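Dorthorpe Growers Help > Storage and Preserving > Onions

Onions sprouting and going soft in an unheated back room, cure or storage problem?

Posted by atmont_row
8 Aug 2019

Last year I lifted 400 onions, a yellow storage type from Van Leeuwen sets, and lost a large part of them by the end of January. The failures were of two kinds. Some bulbs went soft at the neck, with gray mold under the outer skins. Others stayed firm for a good while and then put out green shoots. I would like to know if these are one problem or two before I lift this year's crop.

Conditions as best I can reconstruct them:

Soil is a heavy loam, watered by drip line. I stopped watering when the tops began to fall over. Tops were left on. The bulbs were laid out on the floor of a garage with the door open during the day and closed at night. When the leaves looked mostly brown I cut them off close to the bulb and put everything into cardboard boxes, filled to the top, in an unheated back room on the north side of the house. The room shares a wall with the kitchen. I also kept apples in there.

I have a Grornus data logger in the room now, reading every 3 hours, but it was not there last winter, so I have no figures for the period that matters. The Grornus support page on placing the sensor gives a 404, so if anyone knows where in the room it ought to hang, that would help too.

I can run a box fan during curing. I would prefer not to heat the room or buy a refrigerator.

Posted by heavyloam

You have two problems. Soft necks with gray mold under the skin point to neck rot, and that is mostly decided before the onions ever reach the storage room. Sprouting in firm bulbs is a temperature matter, with some contribution from variety. They need to be dealt with separately.

Neck rot gets in through neck tissue that is still green and moist. You cut the tops close while the leaves were "mostly brown." The leaf can be brown while the neck is still moist inside. Cutting it close at that stage opens the bulb at its weakest place, and a full cardboard box then holds the moisture in. I would change the procedure as follows.

Step 1. Lifting
Lift when more than half of the tops have fallen on their own. Do not bend the rest over. Loosen the soil with a fork set well to the side of the row and lift by hand. Any bulb touched by the fork goes to the kitchen. Do not wash anything. Loose soil will come off after drying.

Step 2. First drying
Get the bulbs off the ground. A concrete floor is cool and the air directly on it does not move much, so the underside of each bulb dries last. Any raised slatted surface or open rack will do, and so will containers with holes in the sides as long as they are filled shallow. Keep direct sun off if the afternoons are hot. Sunscald leaves a pale, soft patch on the shoulder that later rots.
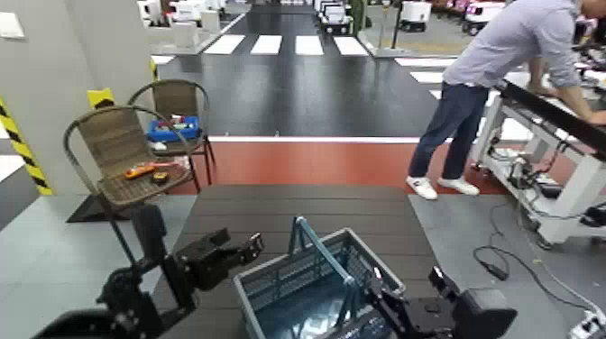
Step 3. Curing with the fan
Set the fan to blow across the bulbs at low speed. Do not point it straight down at them. Leave it on overnight. Closing the garage door at night with no fan lets the humidity climb, and the skins take back some of the moisture they lost during the day. If the weather is wet, keep the door closed and the fan running. Turn the bulbs when the top skins begin to rustle.

Step 4. Checking the neck
Roll the neck between finger and thumb just above the bulb. If it slides or feels slick, it is not cured. When it is tight and papery and nothing moves inside, it is ready. Check thick necks individually. A thick neck may never close properly, and those bulbs should be used first regardless of how good they look.

Step 5. Trimming and sorting
Cut the tops with an inch of neck remaining. Trim roots to a short brush. Sort into keepers, doubtful ones, and bulbs for immediate use. Doubles and bolted plants do not keep.

Regarding sprouting: onions hold their dormancy best either cold, just above freezing, or fairly warm. The middle range, in the 40s and 50s Fahrenheit, is the one that encourages shoots. An unheated room sharing a wall with a kitchen very likely spends the winter in exactly that range. Your logger will settle the question. Hang it at the height of the onions, away from the kitchen wall and away from the window. A reading taken on the kitchen wall is mainly a reading of the wall.

Move the apples. They give off ethylene and moisture, and apples stored next to onions also pick up the smell.

Posted by northbed

i just braid mine and hang them in the hall. never had rot. some years they sprout in spring but we have eaten most by then. dont overthink it

Posted by cold_cellar_zone

I agree with the longer answer on neck rot and will add something on containers and airflow.

Cured onions continue to respire in storage. They give off a small amount of heat and water vapor the whole time. In a deep box with solid sides, that vapor has only the top surface to leave by. The bulbs in the middle sit in air that is damper than the room, and when the room cools at night the water condenses on the outer skins. Root growth from the base plate is the usual sign. If you found short white roots on your soft bulbs, humidity inside the box was a good part of the cause, whatever the room itself was doing. 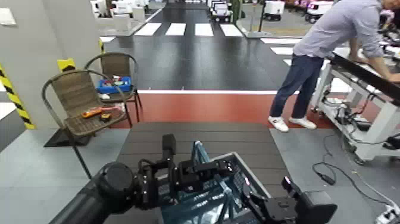 Depth matters more than the total volume of the container. I keep mine to two or three layers of bulbs. Shallow filling also makes inspection quick, and quick inspections get done. Solid cardboard works against you at any depth beyond one layer. A gridded, perforated side wall such as the one on the teal crate lets the vapor out sideways, and standing the crate on slats keeps it off the floor. Leave a hand's width between containers and between the containers and the wall. Stacking is acceptable if the upper one rests on its neighbor's rim and does not press on the bulbs.

Mesh bags are also good. They should hang free. A mesh bag piled on other mesh bags performs like a sack.

For the room, first find out what the temperature is. Log it through the first cold spell. If it stays in the 40s and 50s, there are a few options that do not involve heating:

Move the onions to the wall farthest from the kitchen and keep the door between the two closed.

Crack the window on cool, dry nights and close it in the morning. Do not do this in fog or rain. Do not let the bulbs freeze either, as a frozen and thawed onion breaks down quickly.

Split the crop. Put the best bulbs in the coldest place you have that stays above freezing, and eat the others from a dry cupboard first.

I tried a 1000 watt heater on a thermostat one winter to keep the room up in the warm range. It held the temperature but dried the skins until they cracked and fell off, and the bulbs lost weight. I would not repeat it.

Check monthly, and more often after a mild spell. Remove anything soft along with any bulb that was touching it and has a damp skin. Sprouted bulbs are edible and do no harm to the others, but they will not get any better, so use them.

Posted by atmont_row

Thank you. There were roots on a lot of the soft ones, which I had not thought worth mentioning. The necks were cut nearly flush. This year I will leave an inch, run the fan overnight, and give up the cardboard. The apples are going to the shed.

One follow-up: the outer rows are already going over and the middle of the bed is still upright. Can I lift in two batches, or does the first batch lose anything by waiting in the soil?

Posted by heavyloam

Lift in two batches. Bulbs left in heavy loam after the tops are down will start new roots if it rains, and the outer skins stain and split. Keep the batches separate during curing so that the later one is not trimmed too early along with the first.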